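Shoe storage that doesn't waste the bottom of the closet
Forum > Home > Storage and Closets
Page 1 of 1

Tirkard
Closet floor is 53 inches wide, no shelf. Two adults, mostly slides and clogs in summer, boots from November on. I tried an over-the-door rack and anything with a thick sole falls out of the pockets. Considering small stands, one pair on top and one pair underneath. Does anyone run these long term?

Rimine
Yes, three years. Measure sole height first. Most listings give the outer height of the stand and leave out the clearance under the lid. A flat sandal goes in anything. A platform clog often doesn't.

Tirkard
Clearance under the one I'm looking at isn't listed. Rated load is 20 lb, which is irrelevant for shoes.

Prurilent
Skip stands. Use a boot tray and put everything on it side by side. Stands collect grit underneath and you end up lifting them to sweep.

Rimine
A tray holds one layer. He has 53 inches. At my spacing that's five pairs with no gaps, and he has two people's shoes.

Bai
I sort on a table before anything goes back in the closet. Bulky pairs get placed first and the slides fill whatever is left. The stand I use is white plastic with a flat top and a frosted lower section. Pink slides to either side of it at this point, cream clogs in hand.

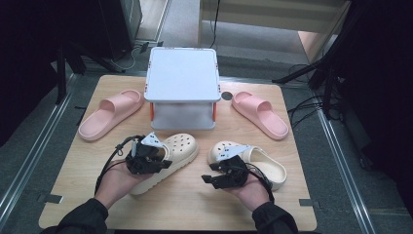
Prurilent asked whether clogs with holes should be stored on top or below, given that dust drops straight through the uppers. My vote is below, under the lid, if they fit.

Bai
Below if they fit. If they don't, lay them on their sides, soles outward. It takes more width and less height.

Rimine
Disagree on sides. Foam clogs left on their sides with weight against them take a set. I had a pair go out of shape over one winter. Soles down, nothing stacked on them.

Bai
Weight against them is the problem in your case. Mine have nothing leaning on them.

Tirkard
So the order is: measure the thickest sole, buy for that clearance, clogs below, slides on top. What about the boots?

Prurilent
Boots go on a tray. I'm not giving up on the tray.

Rimine
Agreed for boots. Wipe the soles first or the tray is full of sand by the second week.

Tirkard
Ordered two stands. Will post the actual clearance once I've put a ruler to it.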